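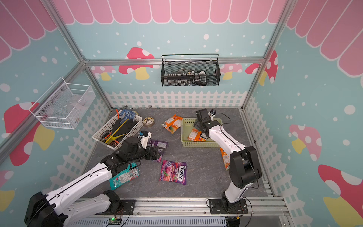

Figure 7.1 Snack bags, baskets and a roll of brown packing tape against a storefront backdrop with an awning and a picket fence.

Chapter 7
A Place for Everything: Sorting and Display in the Small Shop

Walk into a good corner shop and your hand seems to know where to go. The gum is where you hoped it would be. The chips are at the height of your elbow. Somebody worked that out, probably on a slow Wednesday with a basket on one hip, and this chapter is about learning to do the same work yourself. It is one of my favorite parts of the course, and I hope it becomes one of yours!

So far we have dealt with stock as numbers: what to order, how much to keep, when to reorder. Now we get to handle it. Goods take up room. They slump, slide, tip over and hide behind one another. A soft bag of candy behaves nothing like a box of crackers, and both behave differently again once you put them in a basket.

Look back at Figure 7.1 and think like a shopkeeper for a minute. An orange snack bag lies out in the middle of the gray marble-patterned floor, while another orange bag rests in the light green basket to its right. A Fox's candy bag is out on the floor too. Meanwhile the white basket near the back holds gloves, wires and small metal pieces, and the basket on the left wall has nothing in it at all. Would you fill the wall basket first or clear the floor first? Would you let the snacks and the tools stay such close neighbors? Jot down your answer before you read on. We will return to it in Section 7.4, and I would love for you to disagree with your earlier self.

The backdrop matters as well. Pink-and-white scallops, red-capped mushrooms, white dots on teal - a setting like this tells a customer what mood to expect before a single price tag has been read. It also competes with the goods for attention, and we will spend a whole section on that tug-of-war.

What you will learn

By the end of the chapter you should be able to:
Sort mixed goods into groups that a customer would recognize
Choose between a flat surface, a standing basket and a wall basket for a given product
Keep working supplies (tape, gloves, tools) apart from goods for sale
Plan a display for a busy background

Words to know

Facing: the side of a package turned toward the customer.
Home: the one spot a product always goes back to.
Stray: any item found away from its home.
Back stock: goods kept in reserve and out of the display.

The Faltana problem

Our running case in this chapter is Faltana, a neighborhood sweet shop run by Rima Tarawneh and her business partner, Hadi Harb. When they opened in November they carried 300 different products and owned exactly 15 baskets. Everything shared. Licorice lived with batteries, and Hadi kept his box cutter in with the toffee.

Their first fix was to buy more baskets. It made things worse! More baskets meant more places for a stray to hide, and closing up could take up to two hours. What finally helped was a dull, wonderful habit: each evening they emptied one basket onto the counter, sorted it by who would buy it, and gave every item a home written on a card.

You will see their cards in Section 7.2, crossings-out included.

Before you begin

Find a drawer, shelf or bag at home that holds a bit of everything. Empty it onto a table. Sort the contents once by size, then mix them up and sort again by use. Note which items changed groups, and bring your notes to class along with one item you could not place either time.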